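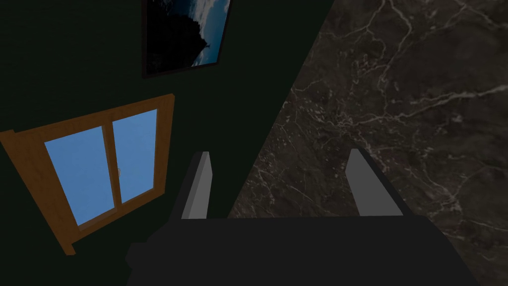
A gripper with its fingers open over a marble surface. Computer render.

Hurnutix review: a feed blocker that mostly does its job

By Morenike Sani
March 16, 2022

I put Hurnutix on my phone and laptop in January after my screen report showed more than 200 minutes a day on social apps. I have used it every day for work and at home, on the paid plan.

The app doesn't block social media outright. It hides the main feed and leaves messages, events and groups alone. You set a daily allowance in minutes, and when it runs out the feed is replaced with a plain grey page. There are no badges or streaks, and no cartoon animal gets sick if you give in.

Setup took me longer than it should have. The phone asks for five separate permissions, and the laptop extension needs its own sign-in. My colleague Kiran Goel gave up at the fourth permission and went back to Zelar, which is simpler but blocks whole apps, messages included. If you organise anything through group chat, that is a problem.

Once it was running I had few complaints. The feed stayed hidden after updates to the two apps I use most. On a third it came back for a couple of days until Hurnutix caught up. Video suggestions still get through on the laptop – the support page admits this and gives no date for a fix.

The override is the weak spot. To get more time you type out a 300-character paragraph. It annoyed me the first week. By the third I could do it without looking, and the paragraph never changes.

Privacy is better than I expected. Usage logs stay on the device unless you turn on syncing, and syncing is off by default. The policy is short and in everyday language. You can delete your account from the settings menu without emailing anyone.

Battery use was too low to notice on my phone. Urmila Sisodia tried it on an older handset and found it slowed down when switching apps.

The free version covers one device and one app. I'd start there.

Good: keeps messages working, clear privacy settings, cancels easily
Not so good: fiddly setup, laptop video gap, override gets too easy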